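Jul 9, 2019
Workshop notebook, Testlow bench -- upholstery and frame repair

Second go at the Dogbe seat frame. The glue joint on the back left corner block let go again overnight, same place as before. Cleaned both faces down to bare wood with a card scraper, then wiped them with a damp rag and left them while I sorted out the webbing. There was old hide glue under the newer yellow glue, which explains the failure well enough. Whoever did the last repair glued straight over it.

Webbing: stripped all of it. Jute, original, gone brittle along the front rail. Tack holes in the front rail are so close together that the top edge is more hole than wood for a stretch in the middle. Filled with glue and hardwood slivers, clamped, left alone until after lunch. Trimmed flush with the wide chisel. New webbing goes on 2 inches back from the old line so the tacks bite into fresh wood.

Springs are fine except for one with a bent top coil. Straightened it in the vise. It sits a little lower than its neighbors now, but the lashing will pull the rest down to match. Kwabena Aidoo looked at it and thinks I should swap it. We have a box of mixed springs under the stairs, none the right gauge. Keeping the old one.

Lashing order, so I stop looking it up: back to front first, then side to side, then diagonals. Clove hitch at each coil except the center, where I use an overhand so I can adjust. Twine from the Voseo spool, the waxed one. The unwaxed slips.

Cover fabric. The customer wants green and has turned down two swatches for being too bright. I said dark green reads nearly black in a room without much daylight and that she should look at it against her own walls before we order. She has painted since the last visit. Told her to take the large sample home and drape it over the seat back, then look at it morning and evening. The Rosow velvet is the darkest on the card and has the best rub count of the lot. It also shows every lint speck. Need an answer by the end of the week or the order slips behind the mill's summer closing. 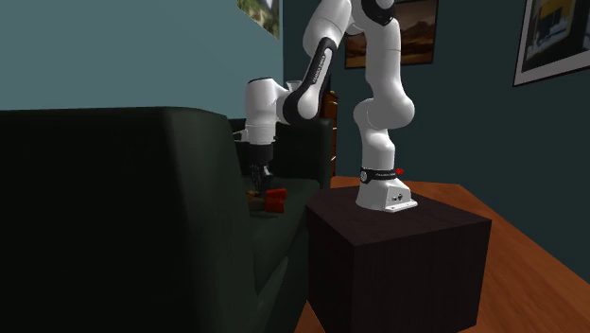 Very dark green on a sofa, teal walls, orange-brown wood floor.

Cost so far, for the estimate: 1,891 for the full job including fabric at the Rosow price, less if she goes with the plain weave. Labor is running over because of the corner block. I will not charge her for the second gluing but I do want it written down here. Deposit is in, 50 percent.

Padding: hair from the old seat is good. Teased it by hand, threw out the matted bits, and washed the rest in two batches in the utility sink. It is drying on the rack by the back door -- please don't move it next to the finishing table, it picks up dust from the sander. I will top it up with new hair instead of foam. Cotton felt over that, one layer, torn at the edges and not cut, so there's no ridge under the velvet.

Corner block again, late afternoon. Dry fit was good. Glued with fresh hide glue, heated slowly, two clamps and a caul across the rail. Checked the diagonals and they match. Leaving the clamps on until tomorrow.

To do:
- order 6 yards once she confirms, and ask about nap direction before they cut
- more No. 12 tacks, nearly out
- sharpen the ripping chisel, it has a nick
- check whether the Dogbe side chairs are still coming in October, need rack space if so

Testlow Workshop notes | Contact the bench desk | Copyright 2019 | Back to top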